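Home Notebook Benches Parts shelf Old entries Contacts

Oct 3, 2018

Diverter spouts, continued. Finally a good day on this one! I have a number I trust for the leak on the old Sevmont tub spout, and I think I know where the water is getting past. Notes are long, sorry, I want it all down before I take the bench apart again.

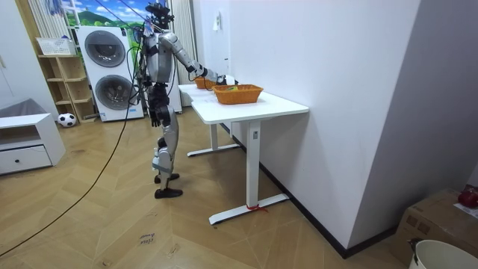
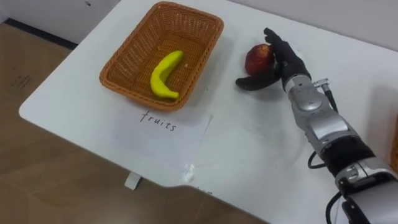 Abrehet Tekleab wrote back on the first batch of readings that a gate diverter should never be judged on a new washer alone, and that I ought to cycle the gate first, then measure, then cycle it again with the water warm. She also asked whether I was lifting the knob straight up or letting it lean. Both fair. I was letting it lean, and it matters a lot more than I would have guessed.

So, starting over from the top with that in mind.

Setup on the Sisay bench: supply line, pressure gauge, mixing valve, tee, riser up to the shower head, and the tub spout on a threaded nipple at the bottom. Same as in June except the riser is now full height. In June we had it short to keep the splashing down, and I'm fairly sure that made all those readings look worse than they were. Less water standing above the spout means less push on the gate, and these gates want that push to stay shut. I've drawn a line through the June page but left it readable.

What I'm measuring: water coming out of the tub spout while the shower is running. Catch it in the jug for one minute, read the jug. That's all! It's a lovely simple test and it gets at the very thing people complain about, the dribble on your feet while you're trying to rinse your hair.

Sevmont spout, as it came out of the bathroom, not cleaned, knob leaning toward the wall: 435 mL in the minute. Same spout, same everything, knob pulled straight up and let go gently: 270 mL. I did each of those over and over and they hardly moved. The difference is all in how the gate sits in its track. If it leans, one corner of the washer lifts off the seat and stays lifted, and the pressure can't square it up again. You can feel it with a fingertip up the spout (turn the hot down first, I forgot).

Then I took it off and had a proper look. Three things going on:

The washer has a groove pressed into it the exact shape of the seat, which is normal, but the groove is off center by close to 2 mm. It's been closing crooked for years.

There is scale in the track on one side only. White, hard, takes a fingernail to shift and even then not all of it. I think the scale came first and the crooked washer followed, but I can't prove it from one spout.

The seat itself is fine. Smooth all the way around, no pitting. I was really pleased to see that, as a bad seat means a new spout and there's nothing to learn from it.

Soaked the body in warm vinegar through lunch, brushed the track with the small nylon brush, rinsed, put it back with the same old washer. Big improvement in how it moves – it drops with a proper little clack when you shut the water off, which it never did before. The leak with the knob straight came down only slightly. With the knob leaning it's now almost impossible to test, as it won't stay leaning! It slides itself straight as soon as the pressure comes up. That's exactly what you want and I stood there doing it again and again like a kid with a light switch.

Next, washers. Gruvero sent a bag of the soft ones and a bag of the medium ones. Soft one went in first. Sealed beautifully, just a few drops in the minute. But when I shut off the supply the gate stayed up. The rubber grips the seat and the weight of the gate isn't enough to pull it free. On a real tub that means the next person turns on the water for a bath and gets it cold on the back of the neck. No good. Tapping the spout let it go, but you can't ask people to tap their spout.

Medium washer: a thin trickle to start, then it settled down to a drip once it had been under pressure for a bit. Drops clean every time on shutoff. This is the one, I'd say, though see below about cycling.

I tried the soft washer again with a wipe of Clomum on the face, to see whether grease would stop it sticking. It did, for the first dozen lifts, and then it was back to sticking. My guess is the water simply carries it off the face, since that's where all the flow goes when the gate is half open. Grease on the knob stem is a different story and well worth doing. It stays put up there, and the knob feels like a new one.

Shower heads make a difference too, and I hadn't planned on testing that. The head on the bench has a tight flow restrictor in it. I swapped it for the big old open one from the shelf and the leak with the medium washer went to almost nothing, but then the gate was slow to catch, you had to hold the knob for a moment before it would stay. Makes sense when you think it through: the open head lets the water away easily, so there's less pressure back at the spout, so less to leak and also less to hold the gate. With the tight head it snaps up at once and holds hard, but any gap at all gets a real squirt through it. So the same spout could behave perfectly in one house and dribble in the next with nothing changed but the head. I'd love to know how many spouts get thrown out after somebody fits a new shower head.

Dagmar Zelenák stopped by while the open head was on and asked the obvious question, whether the leak would look different at low supply pressure, like on an upstairs bathroom at the end of a long run. I turned the supply down until the gate would only just hold. The old crooked washer is hopeless there. It leaks, then loses its grip and falls. The medium washer hangs on much longer on the way down, and when it lets go it lets go all at once. I didn't write down pressures for this part, the gauge needle was bouncing too much. Need the smaller gauge from the drawer, or a snubber on this one.

Mistakes today, so they don't get repeated:

Thread tape on the nipple was wound the wrong way and bunched up. The drip I spent the first part of the morning chasing was from behind the spout and had nothing to do with the diverter. Those early readings are crossed out.

I read the jug once from above. Get down to eye level.

Set screw on the slip-fit spout (the other one, not the Sevmont) is rounded off. Don't try to turn it any more, it needs an extractor.

Still to do:

Cycling. The knob lifter on the Sisay bench can run up to 4,000 lifts if the return spring behaves. I'd like a medium washer in a clean body first, then a medium washer in a body with the scale left in. If I'm right about scale starting the trouble, the second one should show an off-center groove and the first one shouldn't. That would be such a neat thing to have sitting side by side on the shelf.

Warm water, as Abrehet asked. Everything above was at cold tap temperature apart from that one fingertip check. Soft rubber will probably be worse about sticking when warm, medium I have no idea.

Ask Gruvero if the medium washer comes with a beveled edge. The square edge catches on the track when the gate is nearly down. You can hear it, a small tick, and there's already a shiny spot on the rubber at that corner.

Measure how much side play there is in the track when clean. If it's generous, that explains the lean all by itself, and then a thin shim on one side might cure an old spout for pennies. I'd want to try it on a scrap body before cutting anything up for the Sevmont.

Bench is drained, supply off at the wall. The Sevmont is in the tray with the medium washer fitted, old washer in the bag taped to the lid, marked with which side faced the wall. Vinegar jar is the one without a label, I'll fix that in the morning.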